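2023-08-28

Day 116 of the shoulder, if I count from the morning I reached for the top shelf and heard that little crunch. I hadn't planned on writing tonight, but the arm won't let me lie on my left side yet and it's too early to give up on the day, so I made tea and got the notebook out.

Physio this morning, with the same therapist as last time, which I was glad of, because I was tired of telling the story from the beginning. She had me stand with my back to her and lift both arms out to the sides as far as they'd go. The right one goes up like it belongs to a teenager. The left gets to just above shoulder height and then my whole trunk starts leaning over to help, the big cheater. She put her hand on my shoulder blade and asked me to try again without the lean, and of course I lost a good few inches. Still, she said the outward rotation is better than it was at the start of the month, and that's the one she cares about with a frozen shoulder. She thinks I'm coming out of the painful stage and into the stiff stage. I never thought I'd be so pleased to be called stiff!

So the new program is this. Pendulums in the morning before coffee (lean on the counter, let the arm hang, small circles, no muscling it). Then the stick exercise lying on my back, with the good arm pushing the bad one out to the side, and a hold at the end while I breathe. Then wall crawls with the fingers, slowly, and back down just as slowly, because dropping the arm is where I always get the zing. The sleeper stretch is off the list for now. I told her it made me want to cry and she said well, then, let's not do that one.

I drove home by way of Esgate to pick up the longer band from Grenton, and they only had the green, which is a step heavier than what I've been using. I bought it anyway and it can sit in the drawer until I'm ready. Maybe by December. The nice thing about a drawer is that it doesn't nag.

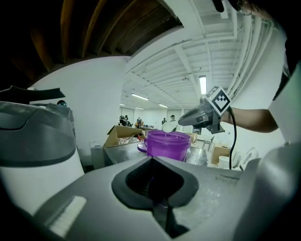 Kanako Fujimoto wrote back this afternoon about her own shoulder, and said hers took the better part of two years to let go, that the nights got easier long before the reaching did, and that I should stop testing it every hour like a loose tooth. She's right, I do test it. I test it at red lights. She also said heat before the exercises made all the difference for her and ice never did a thing, where my handout from the clinic says to use whichever one feels good. I'm going to try it her way for a week, with the wheat bag on for as long as it takes to read the mail, and then the stick.

I've been thinking about how odd it is to have to learn my own clothes again. Anything with buttons down the front is a friend. Bad arm in first, out last, that's the rule, and I still forget it about once a day and end up stuck halfway into a sweater, laughing or swearing depending on the hour. Bras I will not discuss. The seat belt is better since I started turning my whole body to get it and pulling it across with my right hand. Hair washing is fine if I bend down to the arm and don't ask the arm to come up to me.

The pain itself was a 2 most of today, maybe a bit over when I hauled the laundry out, and I only took something once, after lunch. I'm writing that down because I know that on the next bad night I'll be sure I've never had a good day in my life, and I'd like to have it in ink.

Rostislav Jurčo called after supper to ask if I was still coming to the Skatano walk, and I said yes to the walk and no to the poles. He's talked himself into believing that poles are good for everybody. They may well be, but planting one out in front of me with the left hand is just the motion I'm supposed to go easy on, so I'll keep that hand in my jacket pocket and my elbow tucked in, and he can carry the sandwiches. I do want to keep walking. My neck has been tight all along the left side from hitching the shoulder up, and it loosens after twenty minutes or so outdoors in a way it never does on the couch.
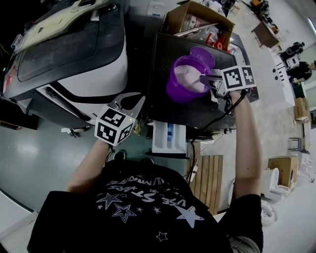 For tomorrow

Wheat bag, then pendulums, then the stick. Go gently on the wall and stop at the first tug.

Call the clinic and ask if the next visit can be in the afternoon, when I'm looser.

Ask whether a pillow under the elbow at night is better than one hugged in front. I've been switching between them and can't tell.

Find the Urbonaitė booklet on sleeping positions. I think I left it in the car.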